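3. 재택 학습 환경에서의 국부 조명 사용 실태와 과제 조도

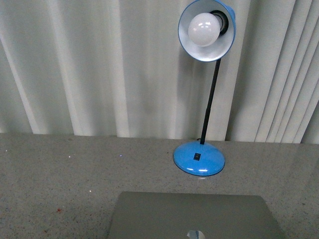

그림 3. 커튼 앞 탁자에 놓인 탁상 스탠드와 덮개를 닫은 노트북. 전구는 꺼진 상태이다.

3.1 조사의 배경

가정에서 이루어지는 읽기와 쓰기 작업은 대부분 주거용 조명 아래에서 수행된다. 주거용 조명은 휴식, 식사, 이동과 같은 여러 활동을 함께 고려하여 계획되기 때문에, 책상 면에서 필요한 조도가 항상 확보되는 것은 아니다. 천장 중앙에 등기구 하나를 설치한 방에서는 책상이 벽 쪽에 붙는 경우가 많고, 이때 사용자의 머리와 어깨가 천장등의 빛을 가려 작업면에 그림자가 생긴다. 탁상 스탠드는 이러한 그림자를 보완하는 가장 간단한 수단이지만, 실제로 어느 위치에 두고 어떤 시간대에 켜는지에 관한 자료는 많지 않다.

선행 연구인 Ateş와 Rowlands의 조사는 사무 공간을 대상으로 하였다. Ertuğrul Ateş와 Eluned Rowlands는 개인용 국부 조명을 지급받은 근무자 가운데 상당수가 이를 초기 위치에서 옮기지 않았다고 보고하고, 등기구의 성능보다 배치 안내가 먼저 필요하다고 주장하였다. 다만 사무 공간에서는 책상의 크기와 방향이 통일되어 있고 전반 조명의 조건도 일정하다. 가정에서는 책상의 종류, 창과의 거리, 벽지의 반사율이 모두 다르므로 같은 결론을 그대로 적용하기 어렵다.

본 절에서는 홈콤(Homcombe) 지역의 가구를 대상으로 한 조사 결과 중 국부 조명에 관한 부분을 정리한다. 전반 조명과 창면 휘도에 관한 결과는 4절에서 다룬다.

3.2 대상과 방법

조사에는 80가구가 참여하였다. 이 가운데 2가구는 기록지의 절반 이상이 비어 있어 분석에서 제외하였고, 최종 분석 대상은 78가구이다. 참여 조건은 구성원 중 한 명 이상이 집에서 정기적으로 독서, 필기 또는 화면 작업을 하는 것으로 하였다. 주택의 유형과 건축 연도는 제한하지 않았다.

측정은 4월 한 달 동안 진행하였다. 일몰 후 측정을 원칙으로 하였으며, 커튼이나 블라인드가 있는 방에서는 이를 닫은 상태에서 측정하였다. 조도계는 수광부를 위로 향하게 하여 책상 면에 놓고, 사용자가 평소 책이나 공책을 펼치는 위치를 과제 영역으로 정하였다. 과제 영역의 중심과 네 모서리에서 값을 읽어 평균하였고, 같은 절차를 스탠드를 켠 상태와 끈 상태에서 각각 반복하였다. 전구 교체나 갓의 각도 조정은 측정 중에 하지 않았다.

기록지는 두 부분으로 나누었다. 앞부분에는 스탠드의 위치, 갓의 방향, 주로 쓰는 손, 책상과 창의 상대적 위치를 적게 하였다. 뒷부분은 사용 일지로, 작업을 시작하고 마칠 때마다 천장등과 스탠드의 점등 여부를 표시하게 하였다. 응답의 입력과 정리에는 Stenon 서식을 사용하였고, 입력 오류는 원본 기록지와 대조하여 수정하였다.

3.3 결과

스탠드를 보유한 가구와 이를 매일 사용하는 가구 사이에는 차이가 있었다. 분석 대상 중 41가구가 저녁 작업 시간에 스탠드를 항상 켠다고 응답하였다. 나머지 가구에서는 필요할 때만 켜거나, 천장등만으로 충분하다고 답하거나, 스탠드가 없다고 답하였다. 사용하지 않는 이유로는 눈부심, 책상 공간의 부족, 콘센트의 위치가 언급되었다. 특히 콘센트의 위치는 기록지의 선택 항목에 넣지 않았는데도 기타 란에 반복해서 나타났다.

스탠드의 위치는 조도 분포에 뚜렷한 영향을 주었다. 쓰는 손의 반대편에 스탠드를 둔 경우 과제 영역 안의 조도 차이가 작았다. 쓰는 손과 같은 쪽에 둔 경우에는 손의 그림자가 필기 위치와 겹쳤고, 참여자 스스로 종이의 방향을 돌려 그림자를 피하는 사례가 일지에 적혀 있었다. 화면 작업이 주된 가구에서는 스탠드를 화면 뒤쪽에 두는 배치가 자주 나타났다. 이 배치에서는 종이 문서를 놓는 자리가 화면의 그늘에 들어가는 문제가 있었다.

갓의 방향도 함께 검토하였다. 갓의 개구부가 사용자를 향하면 전구나 갓 안쪽의 밝은 면이 시야에 직접 들어온다. 눈부심을 호소한 응답자들의 기록에서는 개구부가 아래쪽보다 앞쪽을 향한 배치가 많았다. 갓을 아래로 숙이면 직접 눈부심은 줄지만 빛이 닿는 면적이 좁아지고, 그 경계가 책의 펼친 면을 가로지를 수 있다. 따라서 갓의 각도는 등기구의 높이와 함께 정해야 하며, 목이 고정된 제품에서는 조정의 여지가 제한된다.

책상 면의 마감은 보조 변수로 기록하였다. 광택이 있는 면에서는 전구의 반사상이 보인다는 응답이 있었고, 무광 면에서는 같은 내용의 응답이 드물었다. 종이를 넓게 펼쳐 놓는 사용자는 마감의 영향을 거의 언급하지 않았다. 벽이나 커튼의 색에 대해서는 밝은 색일 때 주변이 덜 어둡게 느껴진다는 의견이 있었으나, 본 조사에서는 배경 휘도를 따로 측정하지 않았으므로 정량적으로 확인하지 못하였다.

3.4 점등 습관

사용 일지에서 가장 일관된 경향은 점등 시점의 지연이었다. 참여자들은 날이 어두워진 뒤에도 한동안 조명을 바꾸지 않았고, 작업이 끊기는 시점, 예를 들어 식사나 전화 통화 뒤에 돌아와서 스탠드를 켰다. 같은 자리에 계속 앉아 있는 동안에는 조도의 완만한 감소를 잘 알아차리지 못하는 것으로 해석할 수 있다. 이 경향은 창을 향해 앉는 사용자에게서 더 분명하였다.

소등 습관은 점등과 다르게 나타났다. 작업이 끝나면 스탠드를 바로 끄는 가구가 대부분이었고, 천장등은 다른 구성원의 활동 때문에 계속 켜 두는 일이 많았다. 두 조명의 스위치가 떨어져 있는 방에서는 천장등을 끄고 스탠드만 남긴 채 작업했다는 기록도 있었다. 이 경우 과제 영역은 밝지만 방의 나머지 부분과 밝기 차이가 커지므로, 장시간 화면 작업에는 적절하지 않을 수 있다.

아동이 쓰는 책상에서는 점등 여부를 보호자가 결정하는 경우가 많았다. 보호자는 방에 들어왔을 때의 밝기를 기준으로 판단하였고, 책상 면의 밝기를 따로 확인했다는 기록은 적었다. 과제 조도에 관한 안내를 만들 때에는 실제 사용자와 조명을 조작하는 사람이 다를 수 있다는 점을 고려해야 한다.

3.5 논의 및 한계

이상의 결과는 국부 조명의 보유 여부만으로 가정의 작업 조명 수준을 추정하기 어렵다는 점을 보여 준다. Andreadis 지침은 과제 영역과 주변 영역을 구분하여 조도를 평가하도록 하고 있으나, 가정용 책상에서는 두 영역의 경계가 작업에 따라 바뀐다. 한 책상에서 필기와 화면 작업을 번갈아 하는 가구에서는 과제 영역을 하나로 정하는 방식 자체에 무리가 있었다. 후속 조사에서는 작업별로 과제 영역을 따로 표시하게 할 계획이다.

본 조사에는 몇 가지 한계가 있다. 첫째, 참여 가구가 한 지역에 모여 있어 주택의 구조와 창의 크기가 비슷하다. 둘째, 측정 기간이 한 달에 그쳐 계절에 따른 일몰 시각의 변화를 반영하지 못하였다. 셋째, 사용 일지는 참여자가 직접 작성한 것이어서 점등 시각에 기록 오차가 포함되어 있다. Brerell 기록계를 스탠드의 전원선에 연결하면 점등 시각을 자동으로 얻을 수 있지만, 기기를 설치한 사실이 사용 습관에 영향을 줄 가능성이 있어 이번에는 적용하지 않았다.

전구의 광색과 연색성도 분석에서 제외하였다. 참여 가구의 일부는 사용 중인 전구의 사양을 알지 못하였고, 포장이나 표기가 남아 있지 않은 경우도 있었다. 따라서 조도 값이 같은 두 책상이라도 사용자가 느끼는 밝기나 편안함은 다를 수 있다. 주관 평가 항목과 조도의 관계는 5절에서 다시 검토한다.

교신: 홈콤 주거환경연구실 | © 홈콤 주거환경연구실. 무단 전재 금지 | 맨 위로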